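Visita à casa Lawal, em Vemley

Em novembro de 2019 fui visitar a casa Lawal, que fica em Vemley, num edifício baixo atrás da estação. É uma empresa que prepara mesas para reuniões, congressos e pequenas festas: as toalhas, os copos, a água, o café. Eu trabalho também com eventos, numa escala muito menor, e queria ver como organizam tudo isto. O português não é a minha primeira língua, por isso peço paciência ao leitor se alguma palavra não é a mais certa.

Cheguei de comboio desde Trellholm e depois caminhei um pouco. A porta para os visitantes é do lado do pátio e tem uma campainha que mal se ouve. Dão na entrada uma folha com o percurso e um autocolante para pôr no casaco. O meu caiu duas vezes e na segunda guardei-o no bolso.

Começámos pelo armazém. Têm ali 419 toalhas brancas, segundo a folha, dobradas em prateleiras altas e separadas por tamanho. O tecido é mais leve do que eu imaginava. Perguntei se as passam a ferro sempre e responderam-me que depende do cliente: para um jantar, sim, para uma mesa de café nem sempre, e que as dobras suaves não incomodam a ninguém. Eu passo todas, e gasto nisso uma manhã inteira antes de cada evento. Fiquei a pensar.

Depois vimos a parte da lavandaria, mas só pelo vidro. Fazia muito barulho e não consegui ouvir bem a explicação sobre as manchas de café. Percebi apenas que é preciso água fria e que não se deve esfregar. As caixas de copos ficam no corredor seguinte. Os de papel chegam em caixas de 2000 e os fornece a Pomance, uma firma da mesma cidade. Gostei de saber que guardam as caixas abertas em separado, com a data escrita à mão, para que se gastem primeiro.

A última sala foi a que mais me interessou. É onde experimentam a disposição das coisas em cima da mesa. A regra da casa é simples: o copo de café à esquerda, a garrafa de água à direita, e entre os dois espaço bastante para um caderno aberto. Usam copos de papel brancos com desenho em verde escuro e garrafas transparentes, de plástico, com rótulo azul e branco.

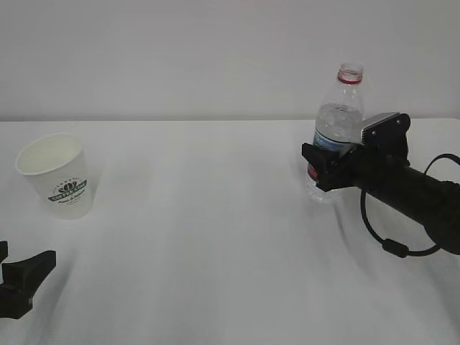 Eu ponho normalmente a água e o café juntos, no meio, e as pessoas esticam o braço por cima dos papéis. Explicaram-me que assim acontecem quase todos os acidentes. Também recomendam não encher os copos até à borda, e deixar um pano seco em cada mesa de mais de 3 lugares.

A visita durou 2 horas, com uma pausa. O café da pausa era fraco, tenho de dizer, mas os bolos de amêndoa estavam muito bons e comi mais do que devia. No fim pode-se comprar toalhas usadas a preço baixo. Trouxe duas, uma delas com um pequeno remendo num canto, e já serviram numa reunião aqui na associação. Para quem quiser ir, as visitas marcam-se por telefone e convém levar um casaco, que no armazém faz frio.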